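Visit report: Dremalora storage and fittings works, Hotholm
Jul 24, 2019

Visit made at the invitation of Liam Carroll, who handles trade accounts for Dremalora. Purpose: to look at the small wire goods range before the Molallow shops place their January order. Travel was by the 819 bus from the station, which stops at the estate gate.

The works occupies two units. The first holds the wire line. Mild steel wire arrives on coils, is straightened, cut to length and laid into jigs for spot welding. Cycle time on the jig I watched was 24 seconds for one side panel. Weld points are tested by pulling a sample from each batch. I asked to see the test sheets and was shown the current month's. They were legible and complete.

Finishing is done in the second unit. Panels are degreased, powder coated and cured, then hung to cool on a rail that runs the length of the building. Output is around 2000 finished pieces a week across all sizes. White accounts for most of it. Black and grey are run on alternate Fridays, and the booth has to be cleaned down fully between colours.

The showroom is upstairs, carpeted in grey, with the racks set out on tables. My interest was in the two-level type for worktops and cupboards, with mesh back and sides and solid shelves. The open space between the levels is the useful dimension for our customers, who mostly want to get lidded food boxes off the worktop and still reach them.
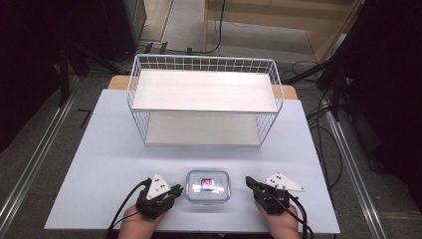
Clearance matters more than overall height in this class of product. A rack that takes a small box with its lid on, plus room for the fingers, will sell. One that needs the box tilted to get it in will come back. I would ask for the internal height to be printed on the carton, as Flanagan already does with its own racks. Carroll agreed to raise it with the packaging office.

Two further points on the design. A solid shelf is preferable to bare wire for small containers, which tend to catch or lean on an open grid. The rails on a mesh rack also need a clean finish at the cut ends. I ran a cloth along several samples and found one snag, on a rear corner. It was set aside.

The stock reference for the two-level white is 2796. Cartons are flat on the pallet and stack without overhang. Lead time is quoted at five weeks — longer if colours are mixed within an order.

Parking at the works is limited and the canteen closes at two. Samples of the white and the grey are to follow by carrier. Prices are on the separate sheet.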